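I keep getting asked how I moved my whole kitchen from volume to weight, so I'm putting it all in one thread. I cook at home and bake bread twice a week. I'm not a professional.

The first thing I did was buy a scale that reads in single grams and has a tare button that works with wet fingers. Mine is a Folotura. The button is raised, so I can find it without looking. That's the whole review.

Next I weighed my own measuring cup. I scooped all-purpose flour the way I always had, leveled it with a knife, and wrote down the number. Then I did it again. The two scoops were 27 grams apart. Same bag, same cup, same hand.

That's a big gap for bread. In a loaf with three cups of flour it can be the difference between a dough you can shape and one that sticks to everything. I had been blaming the weather.

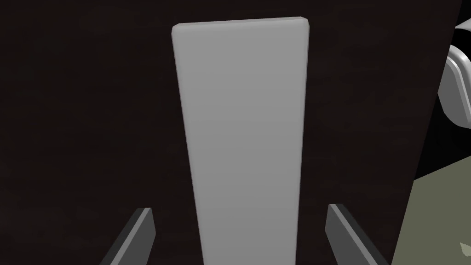
So, baker's percentages. Flour is always 100. Everything else is a share of the flour. If I have 500 grams of flour and want 70 percent water, that's 350 grams of water. Salt at 2 percent is 10 grams. You can do it on the back of an envelope.

The part that confuses people is that the total goes over 100. It's supposed to. You aren't cutting up a pie. You're comparing each ingredient to the flour.

My everyday loaf, if you want to copy it:
Bread flour 450 g
Whole wheat flour 50 g
Water 350 g
Salt 10 g
Instant yeast 3 g

Mix it, leave it half an hour, fold it a few times over the next two hours, shape it, let it rise again, bake it hot with a lid on. Take the lid off for the last third.

For the yeast, a regular scale isn't very good below 5 grams. I use a cheap pocket scale for that. If you don't want a second scale, a level teaspoon of instant yeast is close enough to 3 grams. I know this thread is about not using teaspoons.

Someone asked about old family recipes. I convert those one at a time, while I'm cooking them anyway. Put the bowl on the scale, add the cup of whatever, write down the weight, zero it, add the next thing. By the end you have the recipe in grams and also dinner.

Do not use a conversion chart from the internet for this. Your grandmother's cup was her cup. Mine had a chip in the rim and she filled it to the chip.

Ruairi Geddes replied yesterday that his chart says 120 grams for a cup of flour and mine says 140. Both are fine. What matters is which one the person writing the recipe used, and a lot of them don't say.
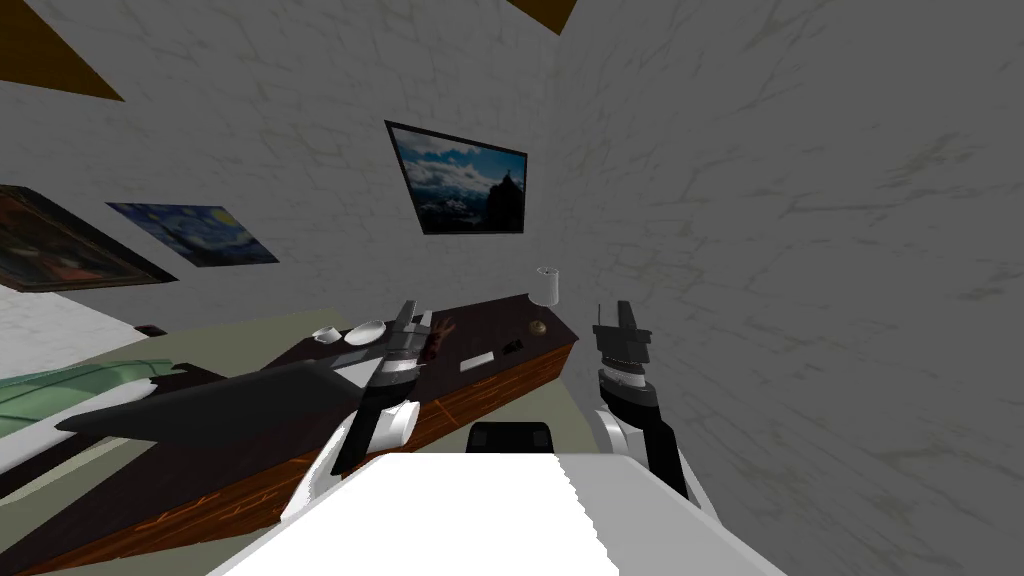
Storage. I keep flour in 6 tubs with the tare weight of each tub written on the bottom in marker. When I want to know how much is left, I put the whole tub on the scale and subtract. The tubs are from Plistiseck. The lids are tight, and they stack.

Label the front too. I once made pancakes with powdered sugar standing in for half the flour. They browned very fast.

Liquids. Water and milk I weigh. Oil I weigh. Honey I always weigh, straight into the bowl, and that alone is worth the price of a scale. No more scraping a sticky cup with a spatula.

Things I still don't weigh: pepper, vanilla, herbs, garlic. If a recipe gives me garlic in grams I use however many cloves I feel like.

Rice, I do weigh. One part rice to one and a half parts water by weight works on my stove for long grain. Your pot and your lid will change that, so make a small batch first and adjust.

Cleaning up is faster. One bowl, one spoon, the scale. I used to wash four cups and a set of spoons after every batch of muffins.

Two problems I haven't fixed. My scale shuts itself off after two minutes, usually while I'm looking for the salt, and then I lose the tare. And a big mixing bowl covers the display. For the bowl I set a small upside-down bowl on the scale first and put the big one on top of that. For the shutoff I just measure the salt first now.

Rye is next. I'll post those percentages on Monday if the loaf comes out.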